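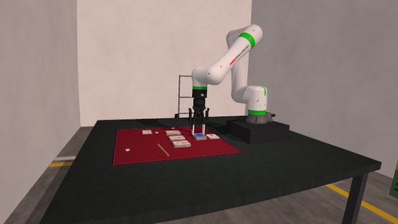 Lerato Xaba

La migration du serveur de sauvegarde est terminée depuis le mois de juillet, et je n'avais pas encore pris le temps de noter les réglages. L'ancienne machine, Trevlow, tournait avec un seul volume ext4 et un script rsync lancé à 3 h du matin. La nouvelle, Celtik, utilise ZFS en miroir sur deux disques.

Premier point : la taille des blocs. J'ai laissé recordsize à 128K pour les archives et je l'ai descendu à 16K pour le jeu de données qui contient la base PostgreSQL. Le gain en lecture est faible. En écriture, la différence se voit dès le premier vacuum.

Deuxième point : les instantanés. J'en avais accumulé 2 816 pendant les essais, faute de règle de purge, et la commande zfs list mettait 68 secondes à répondre. Après nettoyage il en reste 378, et la réponse est immédiate. La purge passe maintenant par un timer systemd – cron ne rattrapait pas les exécutions manquées quand la machine était éteinte.

La compression est en lz4 partout. J'ai essayé zstd sur les photos, sans intérêt : les fichiers sont déjà compressés et le processeur de Celtik est modeste.

Reste la copie distante. zfs send vers Sheehan fonctionne, mais un transfert interrompu repartait de zéro. Il faut passer l'option -s côté réception, puis reprendre avec le jeton receive_resume_token. Je n'ai pas encore testé une restauration complète depuis Sheehan.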